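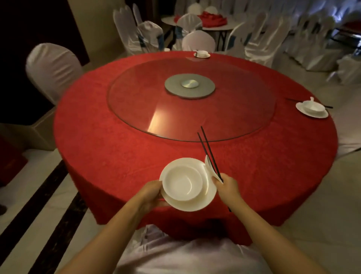 Setting the Round Table: An Interview with Diệp Lâm

Staff Newsletter, Kobzar Banquet Hall
5/28/19

Diệp Lâm has supervised the dining room at Kobzar since the hall opened its second floor. She trains every new member of the service staff, and her first lesson is always the same: one plate, one bowl, one spoon and one pair of chopsticks, set in front of one chair. The newsletter met with her between a luncheon and an evening reception to discuss how the work is taught and what she looks for when she inspects a room.

Ms. Lâm came to banquet service from a small family restaurant, where the tables were square and the guests sat down as they arrived. The change to round tables required some adjustment. "At a square table you have corners to guide you," she said. "At a round table you have only the chair. I tell new staff to stand behind the chair and look toward the hub of the turntable. The plate goes on that line. If the plate is on the line, the guest will be facing the center of the table when he sits down."

The hall's standard setting is plain white porcelain on a red cloth. Ms. Lâm said that the choice was made before her time and that she has never asked to change it. Families book the room for weddings, birthdays and anniversaries, and red is welcome at all of them. The pattern in the cloth is woven in the same color, so it shows mostly where the light falls on it. She prefers this to a printed cloth. "A printed flower competes with the food," she said. "A woven one stays quiet."

Staff are taught to carry the plate and bowl together, with the bowl already seated on the plate, and to hold them by the rim of the plate. The plate is placed first, a short distance in from the edge of the table. The chopsticks go to the right. At Kobzar the soup spoon rests in the bowl once the setting is finished. Ms. Lâm acknowledged that other halls lay it on the plate or on a separate rest, and she does not consider either practice incorrect. "What matters is that every place in the room is the same," she said. "A guest may not know our rule, but he will see that his neighbor has something different." 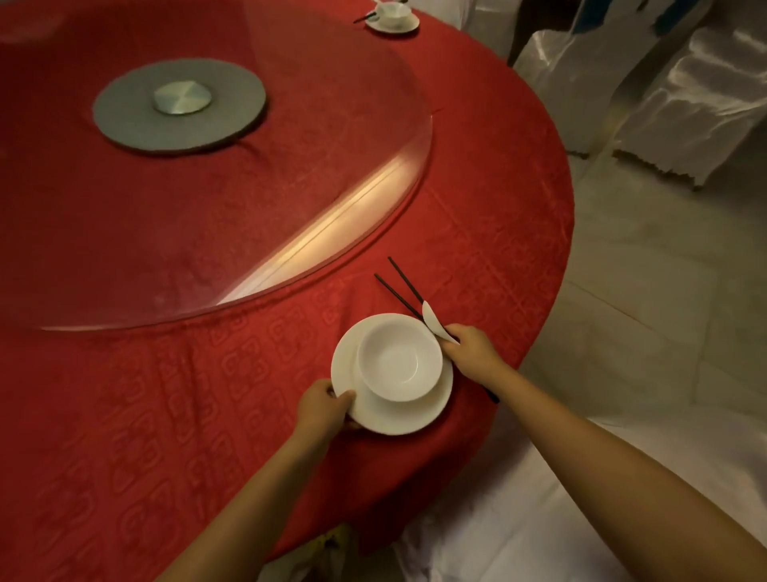 Where should the tips of the chopsticks point?

Toward the center of the table, with the pair lying parallel and the thicker ends near the guest's right hand. Ms. Lâm asks staff to leave them clear of the glass, so that they are not pushed when the turntable moves.

The glass turntable receives its own inspection. Before any porcelain is brought out, one person turns it through two full circles and listens. A grinding sound means that the base must be lifted and wiped. The glass is then polished with a dry cloth, beginning at the hub and working outward, and the rim is wiped last. Ms. Lâm noted that the rim catches the light from the ceiling and shows fingerprints before any other part of the table does.

Chairs are covered before the tables are set. In her first year Ms. Lâm allowed the two tasks to be done together and found that the satin covers dragged against the cloth and pulled it out of place. She now keeps the tasks apart, even when the schedule is tight. For a reception of 100 guests, she expects the covers to be finished before the first cart of porcelain leaves the pantry.

She was asked what mistakes she sees most often. Her answer was that new staff hurry the final touch. They set the bowl down correctly and then walk on without looking at it. She asks them to put a hand on each bowl, settle it on its plate, straighten the spoon, and only then move to the next chair. "It takes a moment," she said. "I would like them to finish a place before they leave it." 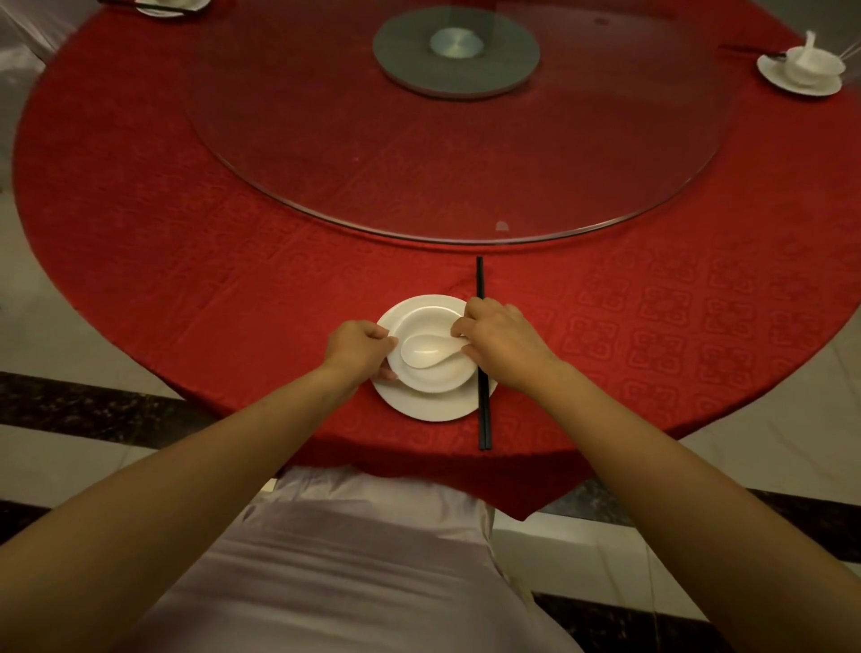
Tâm Phan, asked separately about the same lesson, recalled being sent back to the first table on three occasions during training and said that the chopsticks had been the difficulty each time. The habit has since followed Tâm home, where the family's chopsticks are now laid out parallel for ordinary suppers.

Ms. Lâm laughed when this was repeated to her. She said that she does the same at her own table, and that her children have learned not to comment on it.

The evening reception called for 106 places, and the carts were already being loaded in the pantry. Ms. Lâm excused herself to check the cloths. The next training session for service staff will be held on the second floor, and those who wish to attend should give their names to Hưng Mạc at the front office.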